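Home | Robotics | Software | Index

Cenent

Cenent is a simulation package for testing indoor mobile robots, sold by Nistell of Poridport. It was written by Danang Chong and first released in January as a paid add-on to the Sutanto route planner. The standard license includes 23 home layouts and 355 furnishings.
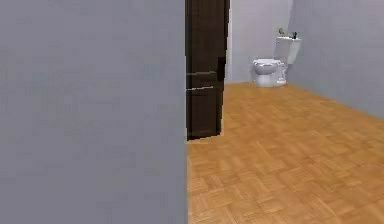
Cenent view through a doorway toward a bathroom with a parquet floor. Credit: Nistell

Users load a robot model, pick a layout and set a start point and a goal. Doors can be fixed at any angle. Each run is saved as a log with rendered views. A single-seat license costs $200 a year. Water and loose cables are not simulated.

Last updated: 26 March 2020
23 shares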